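# Rallance Arm Cell Safety Pack

Product code RSP-22. Supplied by Skoltier, Larninbridge.

The Rallance pack is a set of floor markings, signs, check cards and a written procedure for people who run a single light robot arm around ordinary furniture. It is meant for labs, workshops and training rooms where the arm works at drawers, cupboards and tabletops, and where staff walk in and out during the day. It does not include an arm, a controller or any safety-rated electronics.

## What is in the pack

- 15 metres of yellow and black floor tape, 50 mm wide
- 4 floor corners for marking the reach of the arm
- 2 A3 signs, "Arm may move without warning"
- 1 pad of 49 daily check cards
- 1 bound procedure, 39 pages, with blank forms at the back
- 6 cable clips, self-adhesive, and 2 metres of low cable cover
- 1 lockable tag for the controller isolator

Refill pads and extra tape are sold separately. The procedure is also sent as an editable file so that sites can put in their own names and phone numbers.

## Which rules it is written around

The procedure follows the general approach of ISO 12100 for risk assessment and refers to ISO 10218 for industrial robots. It uses the same terms as those standards where it can. Buying the pack does not make a cell compliant. The user still has to carry out a risk assessment for the arm, the tool, the object being handled and the room, and has to keep it on file.

Sites in Great Britain should also read the procedure alongside their duties under PUWER. Page 3 has a space for the name of the person responsible for the cell. Fill this in before the first powered run.

## Who it suits

The pack suits one arm, fixed or on a stand, working in a space up to 4 metres by 4 metres. For two arms sharing a space, or an arm on a moving base, ask for the Zoëga edition, which has a longer section on travel routes and shared zones.

It is not suitable for arms that carry blades, hot tools or welding equipment.

## Changes in the current edition

The current edition was issued on April 18, 2023. It was revised by Karthik Bandara and replaces the edition of the previous August. The main changes are:

- The section on drawers and doors has been rewritten and now treats the gap between a moving drawer and the gripper as a trapping point.
- Cable checks have moved from the weekly list to the daily card.
- The emergency stop test is now signed by the person who presses the button.
- The form for reporting near misses is one side of A4 – it was three.

Customers with the older edition can have the new file free of charge. Printed copies are charged at cost.

## Daily check, short form

The full check is on the card. The steps below are the ones that apply to furniture tasks.

1. Isolate the controller and fit the tag before anyone steps over the tape.
2. Walk the floor inside the marked area. Move loose cables clear of the walkway, or clip and cover them. Boxes of spare parts go outside the tape.
3. Check that the furniture stands level and will not tip with the top drawer fully open.
4. Look at what is on top of the furniture. Anything that could break or slide off is either part of the task and written on the card, or is taken away.
5. Remove the tag, leave the area and test the emergency stop.
6. Bring the arm to the approach position at reduced speed. Stop there and look at the space between the gripper and the drawer front from outside the tape. Check the top surface, the floor beside the unit and any cable hanging near the arm.

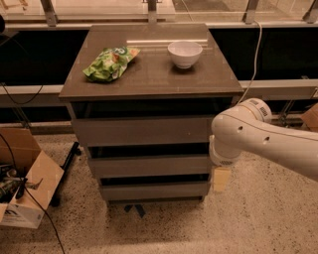
7. Run the first drawer movement at reduced speed with one hand on the stop. Go to working speed only when the movement has finished without contact outside the task.
8. Sign the card and leave it at the controller.

If any step fails, the card is marked in red and the arm stays isolated until the person named on page 3 has signed it off.

## Fitting the tape

Floors must be dry and free of polish. The tape holds well on sealed concrete, vinyl and terrazzo. It is not recommended for carpet – use the floor corners and screw-down strip instead. Mark the full reach of the arm with the tool fitted, then add the stopping distance from your own measurements.

## Ordering

Orders are sent from Larninbridge in plain cartons. Please give the make of arm and the tool when ordering so that the correct inserts go in the binder. Returns are accepted if the tape is unopened and the procedure has not been written in.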